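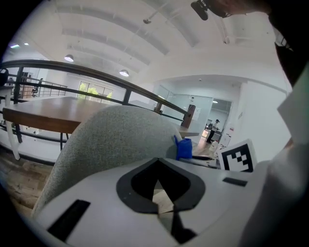 Section 3. Choosing a first chore and setting up for it

3.1 Before you start

Read this section before you clear a table, order a box of cloths or promise your manager anything. It applies to the Hudotura hand-held gripper and to the Lencho arm that is trained from it. If you only have the gripper, stop at step 7 of 3.3. You will have recordings of a chore and no machine to do it, and for many sites that is a sensible place to stay for a few months.

The sales sheet says the Lencho arm "handles everyday tidying". Treat this as a hope. In our own trials the arm has done some parts of some chores, on some tables, with a person standing by. It has not taken over a whole chore from anybody. A cleaner who wipes down a room also moves the chairs, rinses the cloth, spots the sticky patch under the monitor and decides that the far corner can wait. None of that is in the software.

3.2 Picking the chore

1. Write down the chore as a person does it, from the first thing touched to the last. Include the dull bits, such as fetching and putting away.

2. Cross out every line that needs a judgement ("is it clean enough?", "is this rubbish or somebody's work?"). Cross out anything with hot liquid, glass or blades.

3. Look at what is left. If it is fewer than three lines, choose another chore.

4. Time a person doing the lines that are left. Keep this figure. You will want it later, when somebody shows you a speeded-up video.

Note: Folding, wiping and hanging up cloths are popular first choices. They are also among the hardest. A mug keeps its shape when you let go of it and a cloth does not. If your site has no strong reason to start with cloth, start with something stiff.

3.3 Recording the chore by hand

1. Charge the gripper fully and check that both fingers open and close without catching.

2. Wipe the marker cards on the fingers with a dry cloth. A smeared or bent marker will spoil a whole morning's recordings and the software will not warn you.

3. Set the objects out as they would normally be found. Do not tidy them first. An arm trained on neat tables will only cope with neat tables, and yours will not stay neat.

4. Leave the normal background alone. People may walk past, and chairs may stay where they are.

5. Start a new session in Gresamis and give it the name of the chore.

6. Take hold of the object, do the movement at an even speed, let go, and pause before the next one. If you fumble, carry on and mark the attempt as failed. Do not delete it.

7. Repeat until you have 400 good attempts. Change the starting place of the object each time, even if only by a hand's width.
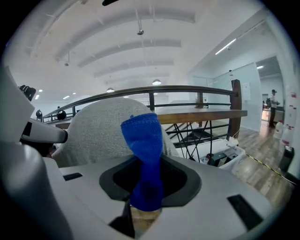 Fig. 3-1. Microfibre towel held at its lower end, with the rest of the cloth standing upright.

Note on cloth: Pinching a towel is the easy part. The grip in Fig. 3-1 is a fair one for lifting and carrying, but it is a poor start for folding or wiping, as the cloth is twisted and only one end is under control. Record the gripping and the spreading out as separate chores. Users who recorded them as one have all come back to us to ask why the arm puts down a crumpled lump.

Caution: Do not let loose cloth hang over the slots in the housing. Threads can be drawn in beside the finger.

Caution: Keep your free hand away from the fingers while the gripper is closing.

3.4 Trying the arm

1. Fit the Lencho arm to its base and mark out its reach on the floor. No one may stand inside the line while it is running.

2. Load the trained chore from Gresamis. Set the speed to 2, the slowest setting we support for cloth. Setting 1 is for servicing.

3. Put one object in the middle of the table and press Run. Keep your hand on the stop button.

4. Let it make twenty tries. Write down each result yourself. The score shown on the screen counts a try as finished when the fingers open, whatever has happened to the towel.

5. Move the object to a place you did not record and do twenty more. This is the result to report.

Note: In a test here led by Hamdia Gidey, the arm made 1120 tries at picking a single towel off a table and laying it in a tray. It did well in the middle of the table and badly at the edges, and when the towel had been dropped in a twist it often picked up a corner and lost it again. The person who reset the towel between tries could have put away the day's laundry several times over. We print this because customers ask, and because the Drosau leaflet leaves it out.

3.5 When to give up

Stop work on a chore if any of the following is true after a fair trial:

- the arm is slower than your figure from 3.2, step 4, and somebody still has to watch it
- setting out the objects for the arm takes longer than doing the chore
- staff have begun to change how they work to suit the arm, and did not ask to

Keep the recordings. They may be of use with a later version of the software, though we make no promise as to when that will be.

For changing the finger pads, see Section 4. For marker cards that will not read, see Section 6.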